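Hesley HT-16 Tower Workstation: Refurbished Units
Sold and serviced by Clonholm
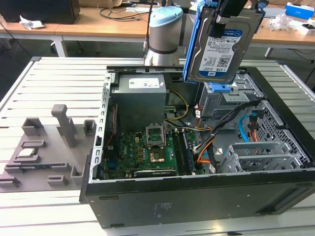

The HT-16 is supplied for office, drawing and light server work where a full-size case is preferred to a compact one. Each unit is stripped, cleaned and rebuilt to order. The standard build has 16 GB of memory, a single hard drive and a 400 W power supply. A 500 W supply can be fitted on request and is required if a second graphics card is specified.

Storage
Drives are erased and tested before sale. Any drive that reports a reallocated sector is withdrawn. Drive size is chosen at the time of order. A second drive may be added in the lower bay using the spare data cable supplied in the accessory bag.

Memory
Four slots, fitted in matched pairs. Mixed sizes will run but at the speed of the slowest module. Customers adding their own memory should fill the slots furthest from the processor first.

Cooling
One rear fan and one processor fan. Fan speed is set by the board and cannot be changed from the operating system. Leave 127 mm clear behind the case. Units kept in dusty rooms should have the front filter removed and brushed out every three months.

Noise
Measured at one metre with the case closed, idle and under load. Results are printed on the test sheet packed with each machine.

Operating system
Supplied with or without. Units ordered without an operating system are shipped with blank drives and no recovery media.

Warranty
12 months, return to base. Opening the case does not affect the warranty. Damage to the processor socket is excluded, as are faults caused by power supplies not sold by Clonholm. Keep the original box for returns.

Delivery
Orders are dispatched from the Woltton depot on a tracked pallet or by parcel carrier, depending on quantity. Orders for more than five units are quoted separately. The 500 W option is out of stock until February.

Related items
Maglaya rack shelf, full depth
Hesley front filter, pack of two
Hesley drive rails, pair

Page last revised December 6, 2024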